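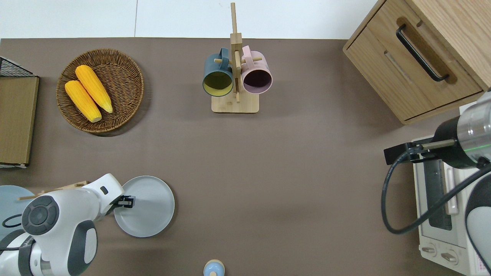

Left gripper at the plate rim, mug tree and corn behind

Gilcombe Makers Forum > Builds in progress > Two arms, one kitchen table

tinsnips_dat
Posted 2/15/20
Right, it's finally at the stage where I can bore you all with it! This is the two-arm table at the Midesdale workshop, the one I wouldn't shut up about at the August open day. The aim is a pair of arms that can tidy up after a pretend breakfast. Plates, mugs, a bit of veg in a basket, a drawer to open and a toaster oven to get in and out of. Nothing clever by factory standards, but I've wanted to do this since I was a kid and I still get a daft grin every time the two of them move together.

The arms are second-hand and came with no manual at all. I'm running them from a little program Đạt Hồ and I wrote between us, which we call Cakow (don't ask, it was late). It has 13 moves in it so far. Go to a spot, open, close, lift, lower and so on, and you string them together in a text file.

The plate is the bit I'm stuck on. It's round with a low rim and it lies nearly flat on the table, so there's very little for two small fingers to get hold of. At the moment I come in from the side with one finger meant to slip under the rim and the other on top. I get a decent lift maybe one go in three. The rest of the time it pushes the plate along the table, which makes me laugh but doesn't get the washing up done.

Any ideas very welcome. I'd like to stick with ordinary crockery if I can.

marrowfat
Lovely stuff! Very jealous of the mug tree. I had the same trouble with saucers and I got round it by cheating: slide the thing to the edge of the table on purpose, let it hang over a bit, then pinch it from the side. If it wants to slide, let it slide.

old_morgan_lathe
I'd leave plates alone for now. You've got a job that works one time in three and you're going to spend your evenings fiddling with the fingers when the trouble could be in the arm. Do you know how well it comes back to the same spot? If the answer is "pretty well", you don't know. Clear a patch, put down a plain wooden block and pick it up over and over. Write down every miss. Then do plates.

tinsnips_dat
@marrowfat ooh, I like that. The drawer unit is in the way on one side, but the front edge is free.

@old_morgan_lathe I hear you, but I did a fair bit of that at the start and it was fine?

old_morgan_lathe
How many picks is a fair bit?

tinsnips_dat
...80.

old_morgan_lathe
Before or after you moved the base?

tinsnips_dat
Before. All right, all right. Blocks it is.

pintle
Going against the grain here, I think Morgan is being a bit strict. A block tells you about blocks. You can have an arm that's spot on with a lump of wood and hopeless at a plate, and you'll have used up a week proving it. The plate is thin and it needs the finger at the right height to within a hair. I'd test height and nothing else. Bring a finger down on a sheet of paper in lots of different places and see where it starts to drag. If the table isn't level with the arm you'll know in ten minutes.

old_morgan_lathe
Paper test is a good one and he should do that too. I still say blocks first. You want to know whether it goes back to the same place before you start asking how high that place is.

hinge_and_bracket
Can I put in a word about the cables? I can see a big loop hanging off the right-hand gripper. I had one like that and it caught on everything. Clip it along the arm with a bit of slack at each joint.

tinsnips_dat
I've gone back and forth on this! I had it clipped down tight to begin with and when the wrist turned past 90 degrees it pulled the plug half out. So it went loose again. I know it's ugly. Slack at each joint sounds like the grown-up answer and I've got a bag of hook and loop strap somewhere.

marrowfat
Strap, yes. Zip ties, no. Ask me how I know.

tinsnips_dat
Update for the patient among you. Đạt Võ came over with his notebook and we took turns, one of us on the keyboard and the other setting the block back on its mark. 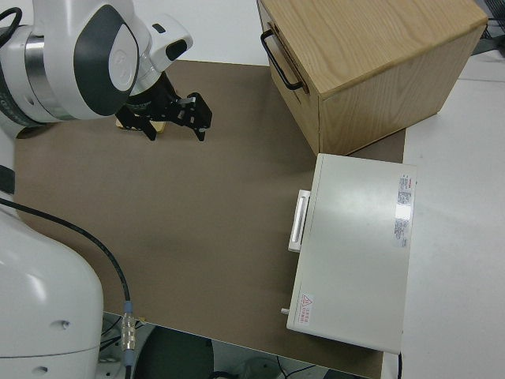

We got to 806 picks over the course of a lot of evenings and a frightening amount of tea, and I have to hand it to Morgan, it was worth doing. For the first stretch of each evening it's lovely, bang on the mark. After that it starts to wander, always the same way, towards the base. Đạt Võ spotted it from his columns well before I'd have noticed by eye. We nipped up the base bolts and the wander shrank, though it hasn't gone.

We did pintle's paper test as well, and the far side of the table comes out low. So you were both right, which I realise is a boring result for an argument.

pintle
I'll take it! Shim the base or fix it in the program?

tinsnips_dat
Đạt Hồ wants to fix it in the program, with a little table of heights. I'd sooner shim it, I like a thing to be level.

old_morgan_lathe
Shim it. And keep an eye on those bolts, put a dab of paint across the heads so you can see if they turn.

hinge_and_bracket
Program for me. Tables get leaned on. You'll be shimming for ever.

marrowfat
Has anyone tried the sliding plate yet or am I the only one waiting for that?

tinsnips_dat
Next on the list! I need to work out how far it can hang over before it goes on the floor, so I'm off to find a plate I don't mind losing.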